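Re: [oldtime-l] Second fiddle parts on the Vidlow reissue

On the list this morning a member wrote:

> I finally got the Vidlow set of the Skonetdale string band sides and
> I'm puzzled by the second disc. On the waltzes there is plainly a
> second fiddle playing under the lead, but the booklet lists one
> fiddler throughout. Did they overdub it? Also, is it just me or is
> everything on side three pitched a little sharp? I tried to play
> along in D and gave up.
>
> And is the book that goes with it worth the money?

I can take a stab at all of this. I had the old Trevetti LP for years before the reissue, and I've played most of these tunes at our local jam.

There's no overdub. The sides were cut direct to disc in one room and the label had no way to stack parts. What you're hearing on the waltzes is the mandolin player, who also fiddled and switched over when the tempo came down. If you listen to the first waltz, the mandolin is missing for the whole tune. The Trevetti notes mention this in one line on the back of the jacket. Vidlow left it out when they reset the text.

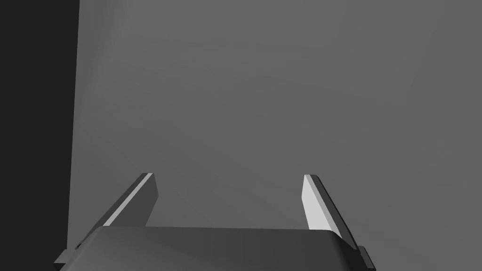
The second part itself is simple. Mostly it sits on the third below the melody, and it drops to the open string when the lead goes up to the high part. He doesn't shuffle. He plays long bows, one to the measure, and leaves the rhythm to the guitar. If you want to learn it, start with the last waltz on the disc, where the two fiddles are farther apart and easier to separate by ear.

On the pitch, you are right about side three. Those tunes came from a different set of source discs and I think the turntable speed was set wrong in the transfer. The Trevetti LP has the same tunes closer to D, though still a hair sharp. I slow the files down 2 percent and then I can play along without retuning. Other people may hear it differently, and the band may well have tuned high that day to begin with.

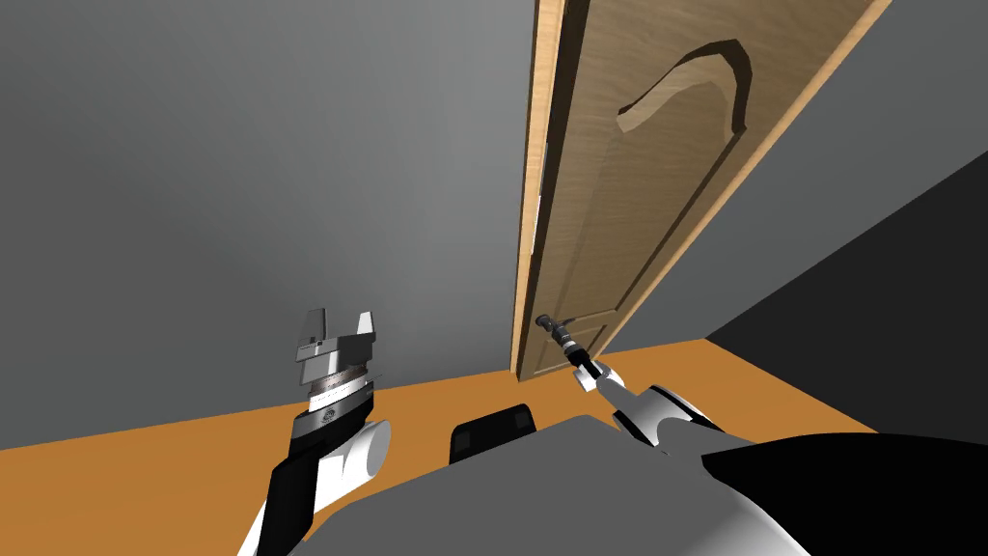 As for the book, it depends on what you want from it. It runs 513 pages and a good part of that is discography. The author says he went through 1,369 sides to put the listings together, and the tables are the best thing in it. The chapters on the dance halls are decent. The chapter on radio is thin and leans on the same few newspaper columns everybody else has used. I would borrow it first. The library copy I read had no index entry for tunings at all - a strange thing to skip in a book about fiddlers.

One correction to something I posted here in November. I said the band's best seller moved 4,000 copies. That figure is for the two Poon pressings put together, and the first one alone was a good deal smaller. I had read the table wrong.

If anybody still has the Trevetti jacket in good shape, I would like a clear copy of the back. Mine has a water stain across the personnel list and I can't make out who is on banjo for the last four tunes. Replies off list are fine.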